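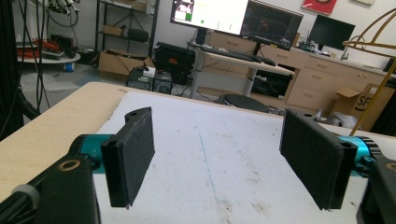 4. Recording examples with the hand-held grippers

Read section 3 (fixing the grippers to your wrists) before starting. This section covers the hat task. The Pleline software calls each recorded attempt an "example", and so shall we, though many of them won't be an example of anything you'd want a machine to copy.

The Namex brochure says a new task can be taught "in an afternoon". Plan for longer. Our first set of 1,128 examples was begun in May, and 167 of those had to be thrown out. Most of the bad ones came from rushing.

4.1 Before you record

1. Wipe the foam board. Old scuffs don't matter, but loose crumbs do.
2. Put the hat stand in the middle of the board with its base lying flat.
3. Check that each gripper opens and closes fully with nothing in it. If one sticks, stop and go to section 7.
4. Look over the felt pads on the fingers. Pick off any thick lint.
5. Route each gripper cable back past your wrist so that it can't catch on the stand.
6. Start Pleline and choose the task name from the list. Do not type a new one. Three spellings of "hat" will give you three tasks, and the software won't warn you.

Note: the help page claims that the marker plates are found "under any lighting". We have not found this to be so. If the tracking light flickers, close the blinds and try again before you blame the plates. 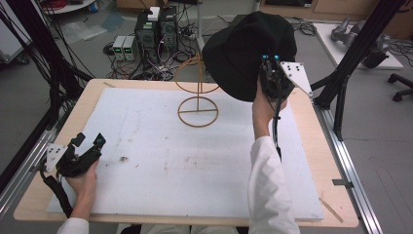
4.2 Recording one example

1. Hold both grippers still over the board, fingers open, and start recording. Wait for the tone.
2. Pick up the hat with one gripper. Use the other only if you need it to steady the stand.
3. Lift the hat well clear of the top ring before moving it across.
4. Lower it on to the ring at an even pace. Going slowly is fine, but stopping halfway to think is not, as the pause gets learned along with everything else.
5. Open the fingers, draw the gripper straight back and stop recording.
6. Mark the example Good, Poor or Discard straight away. Your memory of it will be no better after lunch.

Caution: keep your own fingers out of the linkage. It pinches.

Caution: if you drop the hat, don't snatch at it. Let it fall, stop recording and mark the example Discard. A drop with a proper recovery can be kept, but only under the separate task name for recoveries.

4.3 Where to grip

Soft things give the most trouble. A cap held by its sides bulges between the fingers and may slip as you turn your wrist. A narrow fold of cloth can hold better, but it is easy to miss on the first try. 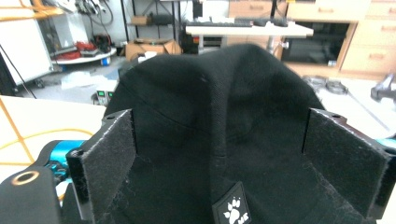
Use both kinds of grip, in fair shares. The Drernine training notes tell you to choose the "natural" grip each time, which sounds sensible until five people have recorded and every one of them has chosen the same spot. You then have a model that can pick up a hat from that spot and is lost anywhere else.

1. Record 10 examples with one grip, then change.
2. After each set, turn the hat and shift the stand a little on the board.
3. Swap the person recording when you can. Habits build up – you won't notice your own.
4. Squeeze only as hard as you need to. The pads do most of the holding.

4.4 Checking what you have

Play back one example in every 11, at normal speed, from both gripper views. Pleline gives each example a quality score out of 100. Treat this as a rough hint. It seems to reward smooth movement and little else, and we've seen it give high marks to a smooth journey that ended with the hat beside the stand.

Discard an example if:
– the hat was touched by a bare hand
– either view is missing
– the recording starts after the fingers have closed
– you can't tell from playback whether the hat was let go

Matei users: exports made before 14th September use the old folder layout and must be converted first. See section 9.

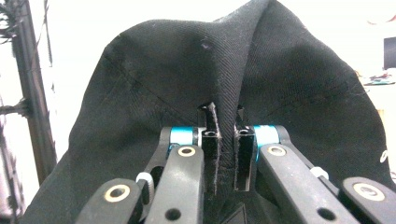
How many examples are enough for a task like this?
We don't know, and we'd be wary of any supplier who gives you a figure before seeing your table. Train on what you have, test with the stand moved, and record more of whatever fails.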